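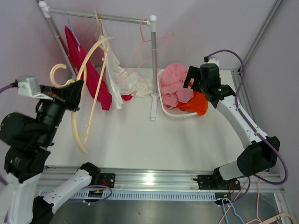
1. Scope of the equipment plan

This report covers the purchasing part of the garment hanging project at Vestbridge. The control software and the trial results are reported separately. The question here is what a second cell would need, what it can share with the first one, and in what order the items should be bought.

The task sets the requirements. Two arms mounted on a common front rail take clothing from a laundry basket, put it on hangers and place the hangers on a small garment rack. Each arm carries a parallel gripper and a wrist sensor. Holding a hanger in one gripper while the other reaches for the laundry means that both arms need their own full tool set. An early draft of the plan had a sensor on the left arm only, and that option was dropped before any quotes were requested.

2. Arms and mounting

The arms are the largest item, at 60 percent of the equipment budget. Quotes were requested from Sallar and Dikon for the same reach and payload. Sallar sells the arm and gripper as one package with a shared controller license. Dikon quotes them separately, and its gripper needs an adapter flange that we would have to machine ourselves.

The Sallar package is recommended. Its list price is higher, but the Dikon total does not include the flange, the machining hours or the longer power lead. With those added, the two offers are close enough that delivery time decides. Sallar quotes 4 weeks.

Mounting plates should be ordered with the arms. The bolt pattern has to match the grooved aluminum rail, and the plates need clearance for wiring at the base. Spare plates are cheap and allow the arm spacing to be changed during setup. We did not budget for a powered rail.

3. Cabling

Cabling was underestimated in the first cell, and it should be its own budget line this time. The sensor cable runs from a connector near the wrist, along the forearm and back toward the base. It needs enough slack to form a wide loop at the elbow. A cable cut to the straight-line distance will pull on the connector when the arm reaches toward the rack.

Items for this line:

Sensor cable, one per arm, plus one spare
Cable clips for the forearm
Slotted cable duct for the full width of the front rail
Mounting hardware for the electronic modules at the duct

Abbasi supplies cable cut to length with the connectors fitted. Crimping our own would save money on paper – the failed connectors from the first build suggest otherwise. Fitted cables are in the plan.

4. Work surface and enclosure

The surface is white and the walls are a pale pinkish gray. We propose keeping the same finish for the second cell so that camera settings can be copied over. White garments on a white surface are a known weak point for segmentation, and a darker surface was considered. It would mean retuning for every garment in the current set, so it is listed as an option and carries no funding at present.

Frame profiles can be bought in stock lengths and cut in the shop. Corner brackets are included in the frame quote.

5. Rack, hangers and clothing

These cost little and cause a large share of the lost time. Plastic hangers differ in hook radius and in the thickness of the trouser bar, and the grasp near the base of the hook was tuned on one type. Hangers should therefore be bought as one batch from one supplier. Mixed colors are acceptable and useful: beige, light blue and salmon-pink are already in use and give the vision model some variation.

The rack should be the same light model with a metal crossbar. It moves if an arm pushes on it, so the plan adds 2 clamps for the feet. A crossbar that is out of level lets hangers slide, and leveling should be part of the setup checklist.

The basket is white plastic with a perforated interior. Any replacement needs a similar rim height, as the approach path of the right gripper depends on it.

6. Purchase order and approval

Orders are split into 3 stages. Stage one is the arms, grippers and mounting plates. Stage two is the sensors, cabling and duct, to be placed once Sallar confirms the connector type. Stage three is the frame, rack, clamps, hangers and clothing, all of which can be bought locally in March.

Aroha McPhee reviewed the plan on Thu 4 February and approved stage one. She asked for a written comparison of the service terms before stage two is released. The Dikon terms are on file. The Sallar terms have been requested, and the comparison will be added to the appendix when they arrive.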